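Community Help – Workshop and Storage

Joining two metal bins side by side on a bench

Posted by Ollix

I look after the shared workroom at a community learning centre. We sort bar-shaped blocks by length and colour into open metal bins, and the bins move apart on the tabletop whenever someone reaches into the rear one. As a temporary measure, the two bins have been joined with spring clamps.

I would appreciate guidance on three points. First, are spring clamps acceptable as a standing arrangement, or should the bins be bolted? Second, the paint inside the front bin is wearing away and I would like to know whether it should be recoated. Third, is a liner advisable over the bare metal floor? Our budget for the work is $200.

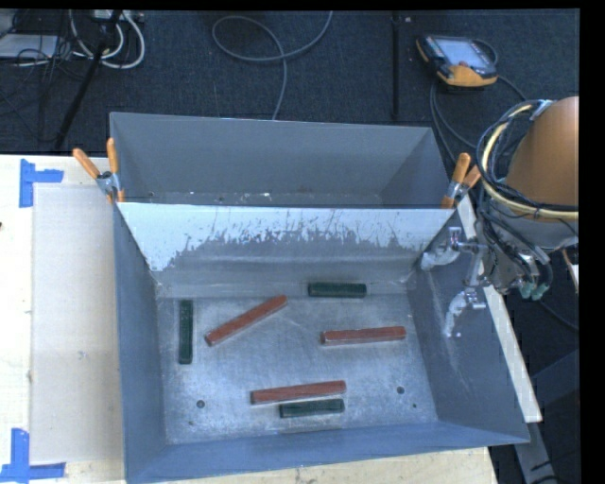
Front bin with reddish-brown and green blocks; second bin clamped behind.

The bins are emptied at the end of each session and stored on a shelf, so any fastening must come apart without tools. The tabletop is wood and I do not wish to drill into it.

Posted by Jenő Halász

Spring clamps are suitable for this purpose, provided that the load is light and the bins are not lifted while joined. Please observe the following.

Place the clamps well apart along the shared rim. Two clamps set close together will allow the bins to pivot.

Check the pads before each session. A worn pad will mark the paint and may slip. Replacement pads are inexpensive and are sold at most hardware stores.

Remove the clamps before carrying either bin. A joined pair is awkward to handle and the rim may bend.

I would not recommend bolts in your case, as you need to separate the bins daily. If the pair still moves on the table, a sheet of non-slip matting beneath both bins will generally correct it. Ours is cut from a roll 600 mm wide and has been in use for nearly 19 months.

With regard to the paint, surface wear of this kind is chiefly a matter of appearance – unless it is flaking. Loose paint should be scraped back and the area sanded, wiped down and recoated with an enamel intended for metal. Allow the full curing time printed on the tin before the bin goes back into service.

Posted by Nesska

we just use a bit of old carpet under ours, works fine. wouldn't bother painting, it'll only scratch again

Posted by Beteck

I agree with the advice on clamps. On the matter of a liner, thin rubber or felt will reduce noise and protect the edges of the blocks. Two cautions apply. The front bin has holes in the floor, and a liner will cover them, so cut matching openings if you rely on them for drainage or fixing. Felt also collects dust and should be lifted out and shaken regularly.

Do not glue the liner down. A piece cut slightly oversize will stay in place by friction and can be replaced when it wears.

Thread last updated 17 Sep 2024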